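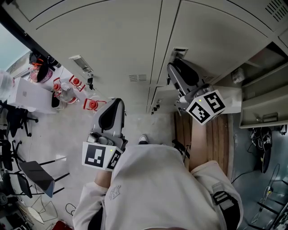 Locker day. Finally. I've been putting this off since August and the pile by the door was getting embarrassing.

Quick version for anyone thinking of buying the same kind of thing secondhand – tall cream metal cabinets, vents in the doors, little lock and key under the handle. Ours came via Felldale, who were clearing out an office in Tratthorpe. Paid 400 for the lot, plus delivery. New ones were going to be 2000 and I nearly choked.

Good stuff first. They're solid. Doors shut properly. The vents are great if you keep coats or anything a bit damp in there. And I love a key that just hangs there waiting for you, though Kevin has already told me that defeats the purpose of a lock. Fine, Kevin.

Less good: heavy. So heavy. Mitra and I walked the first one in corner by corner and I still feel it in my back. Get the delivery people to put them where you want them, pay the extra, don't be me.

Still to sort:

the pallet. Wooden, brown, no use to us, sitting on the floor by the lockers. Mitra wants it for her tomatoes

cables. Black ones, coiled at least, but they live on the floor and they shoud have a shelf by now

the bottles with the red caps. Clear plastic, handy handles, always end up next to the white table. Bottom of a locker, I think, once I've cleared one

the open shelves on the right. One white box up top and I'd like to keep it that calm. Won't happen

Labels next. Kevin says numbers, I say names, becuase who remembers they're number six. Mitra abstained and went to make tea.

Anyway, need to run – Pereyra shuts at 5 and I'm out of label tape.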